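Filed under: Manipulation / Simulation / Negative and Mixed Results

4. Does the second arm do anything?

Claims for bimanual policies tend to rest on success rates collected in simulation, and we have made such claims ourselves. This section asks a smaller question. When a two-armed policy scores well on a reaching and grasping task near a long, thin object, how much of the score depends on both arms being there? Our reading of the evidence is that it depends less than the headline numbers suggest, and that part of the gain credited to the Velton policy in earlier work comes from the way scenes are generated.

4.1 Setup

All trials use the Balora scene generator, which assembles indoor rooms from a library of walls, floors, windows and furnishings and then places the robot in them. We kept the generator's default settings for lighting and surface texture. Rooms that a person would call badly laid out were kept too, including those where the free floor narrows to a strip between two walls. Earlier studies filtered these out by hand, and we could find no written rule for how the filtering was done. Removing it cost us some success in every condition, as one would expect, but the cost was not shared evenly.

The target class is "rod": a thin, straight, roughly cylindrical object lying or mounted near a larger flat surface. Rods were chosen because they are where two arms should help most. A long object can be approached from both ends, and an error at one end can in principle be corrected from the other. If the second arm earns its keep anywhere, it should be with rods.

Each policy receives a view from above the robot's body and a view from each wrist. No depth channel is used. The robot's own body takes up a large share of the first view, and in tight rooms it hides most of the near floor.

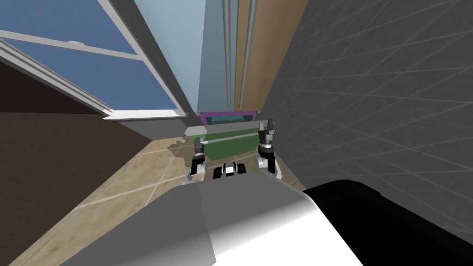 Figure 3. Body view in a narrow room. The grippers reach toward a thin gray rod that runs across the front of a green panel.

We ran 1,449 trials in total, divided among three conditions: the full Velton policy, the same policy with one arm held at its start pose, and the Wannasri single-arm baseline. The frozen-arm condition is the one we care about. It has the same weights and the same inputs as the full policy, and the only change is that commands to one arm are dropped before they reach the simulator. Published comparisons usually skip this control and go straight to a separately trained single-arm model, which mixes up the effect of the arm with the effect of the training.

Each trial was limited to 30 seconds of simulated time. A trial counted as a success if either gripper closed on the target and kept contact until the limit. We dislike this definition, because it lets a two-armed policy succeed with one arm while the other does nothing useful. It is, however, the definition used in the work we are checking, and changing it would have made the comparison meaningless.

4.2 What the wrist view carries

The usual argument for wrist cameras is that they supply the detail the body view lacks. That is true in open rooms. Near large flat surfaces we are less sure. A wrist view close to a board or wall may hold very little that tells the policy how far away it is: a plain plane of one color, an edge or two, and the target at a steep angle.

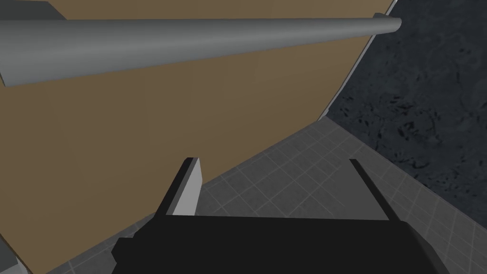 When we replaced the wrist inputs with a stored view from the first step of the trial, the full policy lost much of its success in open rooms and almost none in narrow ones. The simplest explanation is that in narrow rooms the policy was making little use of the wrist views to begin with. It had learned a coarse reach from the body view and was closing on a schedule. A second explanation, that the narrow rooms are so hard that nothing matters, does not fit, as the policy still succeeded there more often than a random reach.

Ognjen Lazarević has suggested to us that the stored view may act as a weak cue to room type, and that a blank input would be a fairer test. We agree and ran it on a subset of 107 trials. The pattern was the same, though the subset is too small to settle the matter.

4.3 Reading the gap

With both arms active, the policy beat its frozen-arm version by a clear margin in open rooms. In narrow rooms the margin shrank until we could not tell it from noise across repeated seeds. Looking through 100 successful two-arm trials drawn at random, we found that the gripper making contact was usually the one that started nearer the rod, and that the other gripper's path changed little when the rod was moved.

This does not show that two-arm coordination is absent. It shows that the success measure cannot see it, and that a reader of the original results had no way to know. The Bramaletti task set, which requires contact at both ends, would be a better test. We have not run it, and we would treat any coordination claim made without something like it as open.

One further caution applies to our own numbers. The rods in these scenes come from a small set of shapes, and a policy trained on the same generator may have learned the set. We held out room layouts and did not hold out rods.

Related in this section
Scene filtering and what it hides
Frozen-arm controls: a short protocol
Contact at both ends: notes on the Bramaletti tasks
Wrist cameras near plain surfaces

Last updated: June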